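FOR IMMEDIATE RELEASE

Deltness Home Kitchens Program Opens Sign-Ups for Its Spring Reset

BARKELIS - Deltness is delighted to announce that sign-ups are open for the second Kitchen Reset, a free month of small, regular clear-outs for people who cook at home. The first one ran in February with 27 households, and the response was so warm that this time there is room for 100.

The idea is simple. Pick the spot where wrappers, peelings and worn-out sponges pile up, put a bin right beside it, and clear that one surface every evening for 5 minutes. Most people who joined us in February started with the table, and plenty of them moved the trash bin before they did anything else!

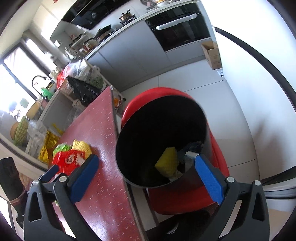 A sponge and a crumpled bag in the red bin, with a snack package still on the table.

Households taking part get a printed checklist, a weekly note by email and a place in the Lo Presti swap room, where extra baskets, jars and racks can be handed on to someone who needs them. The room took in 1,592 items last year, and storage baskets went fastest of all. We would love to see more of them, along with lidded jars in any size.

Nothing has to be bought to join in. A kitchen that is used every day will have pans on the stove and bowls on the counter, and the checklist leaves those alone. It asks about packaging, empty bags, old cloths and the boxes that stay on the floor after the shopping has been put away.
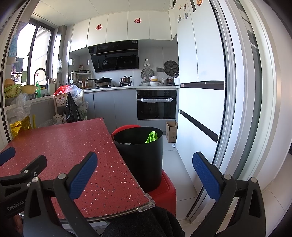
By the Deltness Newsroom

The Reset has four parts, one for each week. Week one is the table and the bin. Week two covers the counters, week three the shelves and racks, and week four the floor and whatever has gathered under the sink. People can do them in a different order, and several February households did the floor first and were very happy with it.

New this spring is a sorting guide put together with Clakemano, the neighborhood repair shop. It covers the things people asked us about most, including foil bags, clear produce bags, small cartons and kitchen cloths.

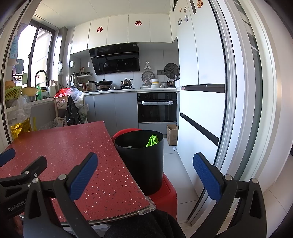 The guide fits on one sheet and can be taped inside a cabinet door. Copies will be at the swap room desk from the day sign-ups open, and anyone can take one, whether or not they join the Reset.

Sign up at the Lo Presti front desk from 9 a.m. Renters, shared houses and people living alone are all welcome, and one form covers the whole household.

Press contact: Deltness Newsroom, Barkelis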